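Veltness personal alarm review

Posted in: Safety, Kit

After the second bag theft on our street I bought the Veltness personal alarm, and I have carried it since January. It is a small grey unit, a little bigger than a car key, with a pull cord at one end and a clip at the other. You pull the cord and it makes a very loud noise until you put the pin back in. There is no app and nothing to sign up for.

I had used an Andia alarm before this one. The Andia was fine until the battery door cracked, and after that it went off twice in a supermarket and once in a library. I wanted something with a proper screw-down cover, and the Veltness has one. You need a small crosshead screwdriver, which is not in the box.

Noise

The packaging says 118 decibels. I have no means of checking that. I tried it in the back garden with ear plugs in, and a neighbour two doors down came out to see what was going on, so it carries well enough for a residential street. On the main road by the bus station it was a different story. People nearby turned round, but on the far pavement only one or two did. An alarm is meant to startle someone and draw attention, and in heavy traffic you should not count on the second part.

The pin

This is the best thing about it. The pin needs a firm tug, more than the Andia did, and it has not come out by accident in a coat pocket or on a rucksack strap. My mother has arthritis in both hands and managed it on the second go. If your grip is very weak, try one in a shop first.

Putting the pin back is fiddly in the dark. It only goes in one way round, and the notch is too shallow to find with your thumb. I got used to it, but the first time took me long enough to be embarrassing.

The light

There is a torch on the front, worked by a rubber button. It will show you a keyhole and that is all. The button is easy to press by mistake, and I think that is what finished off my first set of batteries after 10 weeks. I have put a bit of tape over it.

Clip and cord

The clip is thin metal and bent slightly when I caught it on a door handle. It still closes. The wrist cord is good, soft and long enough to go over a glove. Wear the alarm outside your bag or on your wrist. At the bottom of a handbag it is no use to anyone.

Price and buying

Mine came from Lo Presti, the hardware shop on the corner, and cost £10.99 with batteries. The same alarm is sold online in a pack of 2, which works out cheaper if you want one for someone else in the house. The guarantee is a year and you need the receipt.

Worth having?

I would buy it again. It won't stop a theft, and the instructions are right to say that you should let go of a bag and get away. You still need to report what happened afterwards, even if nothing was taken - the police in our area do log it, and I was given a reference number over the phone in a few minutes. Four stars, with one lost for the torch and the clip.

Comments (1)
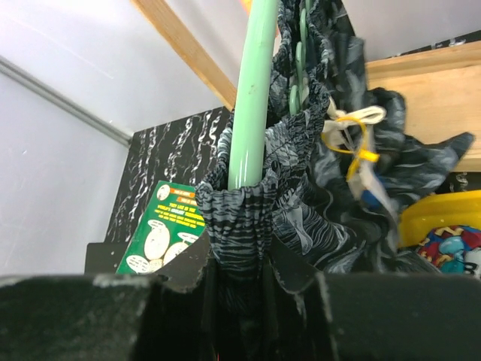
Tollulik
I've had the same alarm for a year and agree about the pin. The clip on mine snapped in the end, so I moved it to a split ring from an old set of keys and it has been fine. Does anyone know if the newer ones still need a screwdriver for the batteries?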